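双腕作業ステーション Fonero 430
導入検討・お見積りのご案内

製品情報 > 双腕システム > Fonero 430

Fonero 430は、机の上の細かい作業を二本のアームで行うためのステーションです。工具の箱詰め、部品のキット組み、返却品の仕分けなど、品物の種類が多くて一つずつの数が少ない仕事に向いています。このページでは、機能の説明よりも、予算と設置の計画に必要なことを中心に書きます。

標準構成に含まれるもの
・アーム 2本(左右)
・制御箱 1台
・非常停止ボタン 2個
・設置説明書(日本語・英語)
・初期調整 1日

標準構成に含まれないもの
・作業机
・グリッパー(下の項目をご覧ください)
・操作用のパソコン
・床の工事、電源の工事

見積りを比べるとき、アーム本体の値段だけを見るお客様が多いです。しかし、私たちの経験では、グリッパーと机と教育の費用を後から足して、予算を超えてしまう場合がよくあります。最初の申請書には、全部を一緒に書くことをおすすめします。

グリッパーの選び方
グリッパーは左右で違う種類を付けることができます。工具箱の仕事では、箱のふちに当てる側と、小さい物をつまむ側で、必要な形が同じではありません。二本指の平行タイプは、開く幅を先に確認してください。テープのような小さい物には十分でも、靴や布の袋も同じ机で扱うなら、対象の品物を全部並べて、一番大きい物と一番やわらかい物で試すのが確実です。 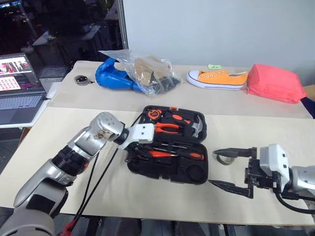 交換用の指先は消耗品として扱います。年間の予算には、左右それぞれ予備を一組ずつ入れてください。指先の交換はお客様の作業で可能で、専用の工具は要りません。

設置場所について
前の机と後ろの机を分けて置く方法では、後ろの机に待っている品物を置き、前の机で作業をします。後ろの机を使う場合は、アームが届く範囲を当社で計算しますので、机の寸法をお知らせください。ケーブルは机の面を通しても動きますが、長く使う予定でしたら、ケーブル支え(別売)の追加を検討してください。左右のアームで二本必要になります。

ガラスの仕切りがある部屋では、外の光が時間によって変わります。カメラを使った認識を予定しているお客様は、照明の費用も計画に入れたほうがよいと思います。

納期と支払い
標準構成の納期は、ご注文から13週間です。グリッパーを特別な形で作る場合は、20週間近くかかることがあります。9月に使い始めたいお客様は、5月17日までにご注文ください。この日を過ぎたご注文でも受け付けますが、納品の日は個別のご相談になります。

お支払いは、ご注文のときに半分、検収のあとに残りの半分です。リースをご希望の場合は、提携先のHawthorneをご紹介します。リースの審査は当社の納期に含まれませんので、ご注意ください。

よくいただくご質問

アームを一本だけ先に買えますか。
はい、可能です。ただし、制御箱は最初から二本用になりますので、一本の値段は全体の半分にはなりません。二本目は後から同じ制御箱に接続できます。

中古の机を使ってもよいですか。
ゆれが少なければ問題ありません。天板の材料よりも、脚の固定が大切です。

試験だけお願いできますか。
Gakcombeの試験室で、お客様の品物を使った試験を行っています。品物は箱や袋も含めて、実際に届く状態のまま送ってください。きれいに並べた状態だけで試すと、導入のあとで結果が変わる心配があります。

保守契約は必要ですか。
必須ではありません。契約がない場合、修理は一回ごとの見積りになります。代わりのアームの貸し出しは、契約のあるお客様だけのサービスです。

お問い合わせ
見積り・予算のご相談:Amrit Simard
設置・試験のご相談:Zeyu Guo

お問い合わせのときは、品番 FN-379 と、扱う品物の一覧、机の寸法をお書きください。一覧は途中のものでもかまいません。

関連製品:Stavolier 平行グリッパー/ケーブル支え/交換用指先セット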